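Updated 27/08/2025

# Running a lantern walk on your own street

If you've ever stood at the end of a dark lane and watched a string of paper lanterns come bobbing round the corner, you'll know why I keep banging on about these. We've done the Numcombe walk every October for a good while now, and I love it more each time! You don't need a big budget or a marching band. You need a route, some lanterns and a few weeks' head start.

## Pick the route first

Walk it yourself, after dark, at the pace of a four-year-old. Ours is 400 metres from the bus shelter down to the chapel green, and that's plenty (little legs, cold hands, somebody always needs a wee). Look out for:

- kerbs and potholes you'd never notice by day
- places where a pushchair has to go into the road
- a wide spot at the end where everyone can gather

If you'll be blocking any road at all, even a tiny one, ring the council early and ask what they need from you. Then put a note through every door on the route. People are lovely about it when they've been told, and half of them end up putting candles in the window.

## Make the lanterns

You'll need willow withies or thin garden canes, masking tape, white tissue paper, PVA glue and battery tea lights. No real flames, please, however pretty.

1. Soak the withies overnight so they bend without snapping.
2. Tape three into a triangle for the base, then run one up from each corner and tape them together at the top.
3. Fix a loop of wire across the base to hold the light.
4. Water the glue down by half, brush it on to the tissue and wrap the lot. Two layers is best – one tears, three goes gloomy.
5. Leave it to dry somewhere warm for a full day.
6. Hang it from a cane with string, and leave a gap in the paper so you can reach the switch.

Scraps of coloured tissue stuck on at stage four look gorgeous once they're lit. We got through 200 sheets last time, so buy the big packs.

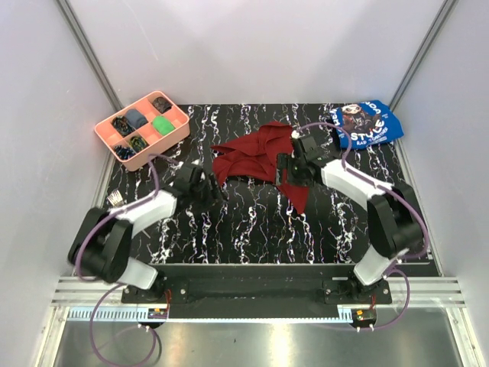 Catríona Costello wrote in to say that her group skips the soaking altogether and uses florist's wire for the corners, and that the lanterns have lasted three winters in a loft. She also says to write each child's name on the cane and not on the paper, where it shows up as a dark smudge when the light's on. Brilliant tip, and I've pinched it.

## On the night

Ask everyone to meet 19 minutes before you set off. It's such an odd number that people remember it, and they turn up! Put one grown-up in a bright jacket at the front, one at the back and one at every crossing. Then start with a song that everybody knows, or the first stretch will be very quiet.

If it's drizzling, go anyway. If it's blowing hard, move it to the next evening – wet tissue survives a surprising amount but wind will have the lot.

Finish with soup. Gobnait Brennan's leek and potato recipe is on the recipes page, and it doubles up nicely for a crowd.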